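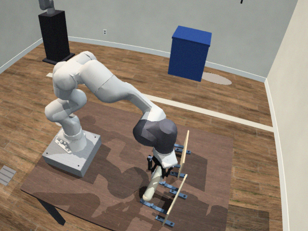 Braço branco, base do lado esquerdo da mesa.

Setembro, 19h40. Sistema de fumo do Fircombe, preparação para a exibição noturna.

Bomba montada de novo com o vedante Arabzadeh. Ensaio no solo com motor a 1980 rpm: pressão estável na linha, débito dentro do previsto. A 1459 rpm a pressão oscila quando se abre a válvula. Ar na aspiração, provavelmente. Reaperto das abraçadeiras feito, falta repetir o ensaio com o depósito a meio. 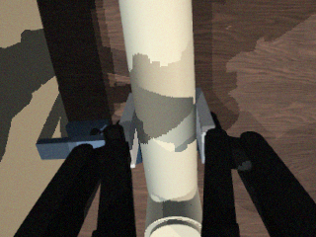 O tubo injetor no coletor de escape continua com folga axial. A braçadeira de origem aperta só de um lado e marca a parede do tubo. Proposta: duas almofadas opostas, como as cinzentas que seguram o cilindro claro, com o esforço repartido pelos dois lados. Material das almofadas por decidir, a borracha não serve junto ao escape. Pedi amostras à Wovia.

Pirotecnia de ponta de asa: calhas verificadas, continuidade elétrica boa nos 2 circuitos. O interruptor de segurança fica em posição aberta até ao alinhamento na pista.

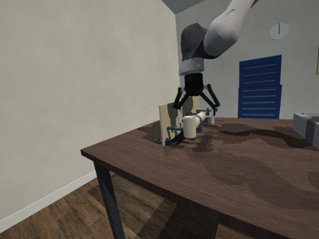
Iolo Lewis perguntou se o corte do fumo não devia ser anterior ao disparo da pirotecnia, dado que a passagem baixa sobre Mollness é feita com vento de través. Na opinião dele, cerca de 7 segundos de intervalo chegam para o segundo avião sair da esteira. Alterei a sequência no cartão de voo. Ginevra Martinelli ainda tem de rever a versão nova.

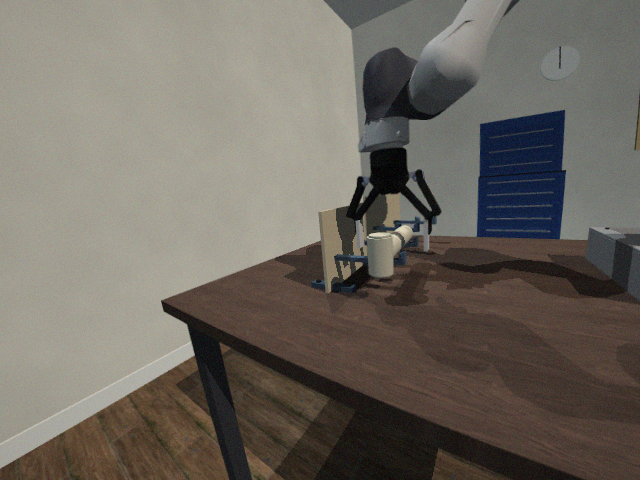
Garra aberta, por cima da peça azul.

Pendente:
- repetir ensaio às 1459 rpm
- desenho da braçadeira do injetor
- pesar o avião com as calhas montadas
- filtro do depósito, ver se há outro em armazém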